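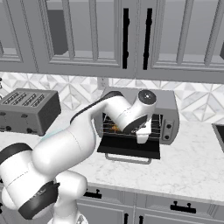

25th December

Only me in the Utmont workshop this morning, which I don't mind one bit — the heating ticks over nicely and I can have both benches to myself. I wanted to look in on the walnut dye bath, the one we set going back in November with the husks from Urbridge, and I'm pleased to say it has come on beautifully.

I dipped 2 skeins of the Frimpong wool, the heavier at 287 grams and the lighter at 183, after the usual soak in plain water. The heavy one took a lovely deep brown, a bit like strong tea, and the lighter one came out a shade grayer than I'd hoped. I think I crowded it at the start (my old failing, as you all know) and it's a little patchy near the ties. Another dip may even it out, so please don't rinse it yet if you get in before me!

The bath still smells of wet leaves and I rather like it. I strained off the sludge through the old muslin and topped it up with rainwater to the 8 liter line. The Cevum notebook says to add iron at this stage, but I'd sooner wait and see what the plain brown does in daylight. Both skeins are hanging by the back window, tags on.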